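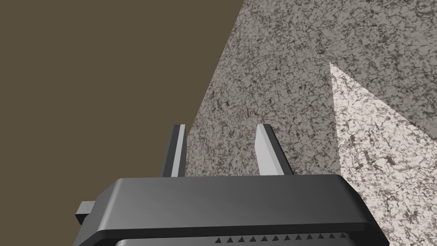

图1 仿真里从夹爪后上方看出去的一帧，两指张开，前方是花岗岩纹理的表面

第四讲讲义 示教数据怎么采（仿真部分）

上一讲末尾我们把策略网络的输入输出定下来了，有同学下课就跑来问我什么时候能开始训练。别急别急，先得有东西喂给它！这一讲整节都在说采数据，公式很少，琐碎的事情很多，我自己带过几轮这门课，最后做得好的小组，多半是在这一步花了时间的。讲义写得比较啰嗦，上课我不会全念，大家操作的时候拿出来对着看就好。

配套的工具还是 Punduvo，场景用 Trevard 场景包里的室内房间。还没装好的同学先看第二讲后面的安装说明，装的时候报错把完整日志发到课程讨论区，只发最后一行我真的看不出来是什么问题（每年都有人只发最后一行）。

4.1 先说清楚“一条数据”是什么

我们说的一条数据，或者一条轨迹、一个 episode，指的是从场景重置完成到你按下结束键之间录下来的全部内容。里面有按时间排好的图像、机械臂关节角、夹爪开合量、你通过手柄发出去的动作指令，还有一行任务描述的文字。图1就是图像流里单独拿出来的一帧。

大家先盯着图1看一会儿，然后想一个问题：假如你是那个策略网络，只给你这一帧，你知道下一步该干什么吗？

我猜你会说不知道。画面里夹爪是开着的，前面没有可以抓的东西，左上一片橄榄褐色，右边是石纹，石纹上面还有一块颜色浅得多的三角形亮区。就这些。单看这一帧，往前、往左、往下都说得通。所以动作标签对不对，得连着前后的帧、连着关节状态和任务描述一起看，单帧截图只能帮你检查渲染和视角有没有毛病。这一点后面讲质检的时候还会碰到。

顺便说一下那块三角形的亮区。它在画面里的对比度比旁边高很多，边缘又直又尖，对卷积网络来说是非常“抢眼”的特征。如果你采的所有轨迹里，亮区总是跟同一个动作一起出现，网络很可能就学会了“看到亮三角就往右走”，而你以为它学会的是找物体。我第一次做这个实验的时候就栽在类似的事情上：训练集上曲线漂亮得不得了，换了光照之后机械臂对着空地板认认真真地抓了一下午。后来我把光源方向加进随机化，才把这个毛病治好。

4.2 任务和分工

这次作业的任务只有一句话：把地板上的小物体捡起来，放到指定区域。听起来简单吧？做起来你就会发现，光是“把夹爪挪到物体两侧”这一步，每个人的手法就完全不一样。有人喜欢先抬高再垂直往下，有人喜欢贴着地板斜着切进去。两种都能成功，混在一起训练就麻烦了，网络会在两种做法中间取一个折中，结果哪种都做不成。这个现象上一讲提过，叫多峰动作分布，忘了的同学回去翻一下第三讲的那张双峰图。

所以每个小组在开始录之前，先坐下来商量一套统一的手法，写成几句话贴在屏幕旁边。去年 Biljana Todorova 那一组写的规则我很喜欢，经她同意抄在下面：

先停在高处看清楚，再动；
靠近的时候夹爪全开，中途不要试着合；
两指在物体两侧对称了再往下；
合上以后停一拍再抬。

就四句，没有一个术语，组里谁来操作都能照着做。你们可以直接用，也可以自己改，改了记得把新版本一起交上来，我批作业的时候会对着看。

每个小组的目标是录满 500 条。听着吓人，分到每个人头上、再分到三周里，没有那么可怕。单条轨迹上限 90 秒，超时会自动截断并标成失败。熟练以后一般用不着那么久，刚上手的时候会觉得 90 秒根本不够，这很正常，前面几十条就当练手，练手的也请录下来，单独放一个文件夹，第七讲讲数据质量对比的时候要用！

4.3 操作流程

下面按顺序写。我知道大家都喜欢跳着看，但请至少完整地照着做一遍。

第一步，启动场景。在 Trevard 里选室内房间，随机种子填你们组的编号。种子决定物体的初始位置、墙面颜色和灯光，填错了会跟别的组重复，合并数据集的时候我会拿掉重复的那些。

第二步，检查视角。相机是装在夹爪后上方的，正常情况下你应该能在画面下半部分看到夹爪的本体，两根手指从本体上方伸出去。要是手指尖端看不见，说明相机外参没有加载，重启一次。重启两次还不行，再来找我或者找 Relu Jitaru（他管实验室的机器，下午基本都在）。

第三步，夹爪开到最大。这一步写在这里是因为太多人忘了。录制开始的时候夹爪半开半合，后面再张开，等于在每条轨迹的开头塞进去一段跟任务没有关系的动作，网络会很忠实地把它学走。

第四步，原地看一圈。按住手柄左侧的扳机慢慢转腕，把周围扫一遍，找到物体再出发。扫的速度要慢，比你觉得合适的速度再慢一点。图像是按固定频率存的，转得太快，相邻两帧之间几乎没有重叠，网络根本看不出来你在转。

第五步，靠近。这里要多说几句。

腕部视角最大的特点是手指永远挡着一部分画面，离物体越近，挡得越厉害。新手最常见的反应是看不见了就往旁边躲，一躲又看见了，于是再凑过去，又被挡住……来来回回，轨迹画出来像一条蚯蚓。正确的做法是在还看得见的时候就把方向对好，最后一段靠惯性走过去，允许它被挡一会儿。

图2里就有这种局面：两指张得很开，有一团皱巴巴的白色小东西在地板上，紧挨着右指的左边，有一部分被手指边缘遮住了。颜色也不友好，白的灰的，底下的地板偏偏又是灰白黑混在一起的斑点纹理，眼睛稍微一晃就找不着它。操作的人看屏幕都费劲，网络看缩小以后的图像就更费劲了，你可以把自己录的图缩到训练分辨率再看看，保证吓一跳。

碰到这样的位置，我建议先把夹爪往物体那一侧平移，让它落到两指中间的空当里，再往前送。不要直接往前推，往前推的话右指很容易先碰到它，纸团一类轻的东西在仿真里一碰就滑走，你还得满地追。

第六步，合拢、停顿、抬起。停顿那一拍大家老是省掉，觉得浪费时间。可是接触力在仿真里需要几步才能稳下来，马上抬，物体会从指缝里溜掉，而你的动作指令看上去毫无问题，这种数据最难查。

第七步，放下，松开，按结束键。松开以后先后退一点再按结束，让画面里能看到物体已经离开手指。质检脚本会检查这一段。

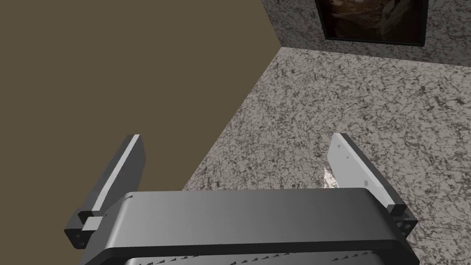 4.4 背景、纹理和那些你以为不重要的东西

两张图放在一起对照着看，是挺有意思的一个练习。同样的橄榄褐色，在图2里一看就知道是墙，它跟石纹的部分在房间角落里碰上了；在图1里只剩左上方一大块平涂的颜色，一点纹理都没有，给你的位置信息少得可怜。图2上方还露出了一幅黑框画的下半截，挂在石纹的那面墙上，里面是深褐色、带点浅棕高光的东西，我看着像岩石。图1里就没有这样一个能帮人认方向的东西。

人很会利用这种线索。你操作几次以后，心里会默默记住“画在哪边，我就在房间的哪头”，以后一看到画框就知道该往哪转。网络也一样会利用，而且比你用得更狠。所以问题来了：要不要把画去掉？

课堂上我会让大家投票，这里先把我的看法写出来。我不去掉，我让它变。画的位置、画的内容、墙的颜色、地板的纹理，能随机的都随机。真实房间里本来就有各种东西挂在墙上，一个光秃秃的训练环境到了外面同样要出问题。Relu 跟我意见不一样，他觉得初期应该尽量干净，等基本动作学会了再加干扰，他在自己的项目里也是这么干的，效果不差。两种路线你们都可以试，作业报告里写清楚用了哪一种就行，评分不受影响。

再说纹理。请特别注意图2右上方，远处那面墙跟地板用的是同一种斑点石纹，两个面的分界只靠明暗上一点点变化撑着。深度信息在这种地方基本得靠猜。如果你的任务只发生在地板上，问题还不大；要是你打算做“把东西放到墙边”的扩展任务，夹爪往前走多远会碰墙，光看画面真的不好判断。我的处理办法很土：在种子列表里把墙和地同纹理的场景标出来，保留一部分，但是不让它们占太多。具体占多少合适，我没有一个有把握的数字，你们谁愿意做个消融实验，可以直接当期末项目，我非常欢迎！

4.5 失败的数据留不留

留。但是要标。

录失败了按方向键下，再按结束，文件名后面会自动加上失败标记。不要删，也不要图省事重置场景当没发生过。失败轨迹有两个用处，一个是以后训练成功判别器，另一个是让你自己看清楚到底败在哪一步。上学期有一组把失败的全删了，交上来的成功率是百分之百，我看完真是又好气又好笑，请他们重录了。

还有一种情况介于两者之间：第一次没抓住，退回来第二次抓住了。这类我们叫“带恢复的成功”，请单独标出来。它们很宝贵，因为里面有从错误状态回到正确状态的过程，而这恰好是纯粹的顺利轨迹里没有的。第六讲讲 DAgger 的时候，你会发现我们绕了一大圈，想要的就是这种数据。

但是请不要故意演！故意抓偏再纠正回来，动作看上去会很假，偏的方向也总是那么几个。自然发生的就录，没发生就算了。

4.6 质检

录完不等于能用。每个小组交数据之前先跑一遍 Punduvo 自带的检查，然后人工看一遍。

自动检查会抓下面这些：
时间戳有没有跳；
图像帧数和关节状态条数对不对得上；
开头夹爪是不是全开；
有没有超过 90 秒被截断的；
任务描述是不是空的（会有的，相信我）。

自动检查抓不到的，要靠眼睛：
物体整条轨迹里从来没有完整露出来过；
操作的人明显在犹豫，停在半空很久；
合拢的时候只有一根手指碰到物体，靠运气夹起来的；
任务描述写的跟做的不是一回事。

最后一条多说一句。任务描述请用完整的句子，写清楚抓什么、放哪里。“捡东西”这种写法等于没写。也不要猜物体的材质，远远看去皱皱的一团，到底是纸还是锡箔，从画面上有时候分不清楚，那就写“皱的白色小物体”，够用了。语言标签里写了画面支持不了的内容，网络学到的就是瞎编。

去年我自己演示用的那一套数据，录满 500 条以后，质检完留下 324 条。头一次看到这个数的同学都会“啊？”一声，但我觉得这个比例挺健康的。被拿掉的里面有 70 条是同一个原因：开头夹爪没有全开。对，就是第三步。我写讲义的人自己都忘，所以才把它单独列成一步，拜托大家比我长点记性。

4.7 存放和命名

数据统一传到 Stisov 服务器上各组自己的目录。文件名按“组号_种子_序号_操作人缩写”来，用下划线，不要用空格，不要用中文，不要用“最终版”。操作人缩写一定要写，后面我们会按操作人拆开训练，看看每个人的手法差多少，往年这个环节是全班最热闹的。

图像保存原始分辨率，压缩的事交给训练时的预处理。有同学为了省空间提前压过一遍，结果地板上的细小斑点全糊成一片灰，跟别的组的数据放一起，一眼就能看出是两个来源。网络当然也能看出来。

4.8 课后要做的事

每人至少录 10 条，用 4.3 的流程，成功失败都算。录完从里面挑一条你最不满意的，写半页纸，说说从哪一帧开始出的问题，假如重来你会怎么动手柄。我要看的是你的分析，录得烂没有关系，越烂越有得写。

小组交一份统一的操作规则，长度不限，但要保证一个没参加讨论的人拿着它就能上手。写完可以找别的组的同学试一下，他读完要是问了三个以上的问题，就回去改。

选做题：从你们的数据里找出十帧物体被手指遮住一部分的图像，缩到训练分辨率，打乱顺序给组员看，让他们指出物体在哪儿。把指错的几帧贴到报告里，讨论一下网络需要什么额外的输入才能判断对。提示：想想第三讲里的历史帧堆叠，再想想如果多一个固定在房间里的相机会怎么样。

阅读材料在课程页面第四讲的目录下，第二篇比较长，先读方法部分和附录里的采集细节就可以，附录写得比正文还好看。

下一讲接着讲归一化和动作分块，请把自己录好的数据带来，课上直接用。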